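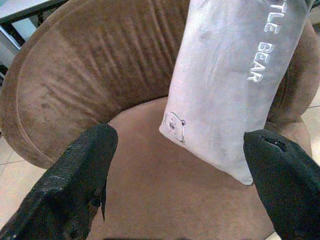 Time alignment and grasp confirmation for the two-arm pillow task

Last revised 06/08/2021

The steps cover the recorder and the grasp confirmation node for soft objects on upholstered seating. They assume that both arms are already calibrated to the head camera and that Brister, our task runner, starts without errors. If the hand-eye calibration is older than your last change of gripper fingers, redo it first.

1. Put all cameras on one clock

There are three image streams: one from the head and one from each wrist. The drivers stamp each image on arrival by default, so the stamps include transfer time, and transfer time varies with load. Set stamp_source to device in all three driver files and leave the offset estimator running until its output settles.

Check the result before going further. Move one wrist slowly back and forth in view of the head camera, record it, and plot the wrist speed from the joint encoders against the optical flow from that wrist's own camera. The two curves should have their peaks in the same place. On our rig the wrist streams were 47 ms behind the joints before correction. Put the measured value in wrist_delay_ms with a positive sign. A negative sign is accepted without a warning and doubles the error.

2. Crop the wrist images

The fingers take up a fixed part of every wrist image. Mask them with the polygon file made during calibration, one file per side. The left and right files are not mirror images of each other, as the cameras are not mounted symmetrically. If the covering on a finger has frayed, widen the mask by a few pixels on that side. Loose fibres move between images and the segmenter will report them as contact.

Do not mask the head image. The fingers need to be visible there for step 4.

3. Segment the seat and the load separately

Brown velvet is awkward for a depth-based segmenter. The nap changes brightness with direction, and a brushed streak can look like an edge. Run the colour model first and use depth only to split regions that the colour model has joined:

segment_order: colour, depth
min_region_px: 1300
merge_streaks: true

With merge_streaks off, a curved backrest tends to come back as several narrow strips, and the planner treats each one as an obstacle with its own safety margin. The free space above the seat then shrinks until no approach is found. The log line for this is "no feasible approach (clearance)", and it is easily mistaken for an arm reach problem.

Regions smaller than min_region_px are dropped. The value of 1,300 suits a pillow seen from the head. For small pouches seen from the wrist use 700, or part of the pouch will go missing when it hangs at an angle.

4. Confirm the grasp

Finger position alone is a poor signal with soft goods. A pillow compresses, the fingers close almost as far as they would on nothing, and the controller reports a miss. We combine three inputs: finger gap, motor current, and the agreement between the load mask in the wrist view and the load mask in the head view. The node publishes HELD when two of the three agree over 4 consecutive images.

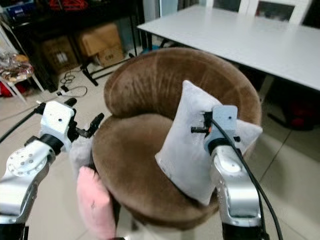 Theano Psarras: I would not let the current vote on its own terms here. When a pillow is leaning on the backrest, the arm can press it against the chair and the current goes up without anything between the fingers. We had HELD published on a push. Gate it on the finger gap still changing.

The gate is now in the node as current_requires_motion, and it defaults to true. With it on, a rise in current counts only if the gap has changed within the same window. Pushing against a padded surface gives a rise with a still gap and is ignored. If you run an older copy of the node, add the parameter by hand – it is read at start-up only, so restart afterwards.

The mask agreement can also mislead when one arm blocks the head camera's view of the other. In that case the head mask is small and the vote should be withheld, not counted as a "no". Set min_visible_fraction to a value above zero to get this behaviour.

5. Plan the retreat

Retreat straight up from the seat until the load is above the rim of the backrest, and only then allow sideways motion. The load hangs below the fingers by an amount that the planner does not know, so give it a box.

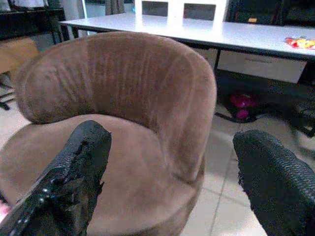 The box should be attached to the tool frame at the moment HELD is published and removed when the gripper opens. Its height is the longest side of the item and its width is the shortest, plus a margin for swing. Make it too generous and the arm will refuse to pass between the chair and any furniture behind it. Start with a small margin and raise it if you see contact with the rim in the playback.

Add nearby tables as fixed boxes in the scene file. Glossy tops return poor depth under overhead lights, with holes where the reflection is strongest, and the planner will take a hole as free space. A fixed box costs nothing at run time.

6. Replay before running

Run brister replay on the recording from step 1 with the new parameters. Replay does not move the arms. Look through the output for HELD followed by LOST within one second, which nearly always means the delay from step 1 is wrong on one side. Correct that before touching the voting thresholds.

Parameter files go in the drasgate folder under the name of the cell. Mohit Bansal merges changes to the shared defaults, and local overrides do not need a review.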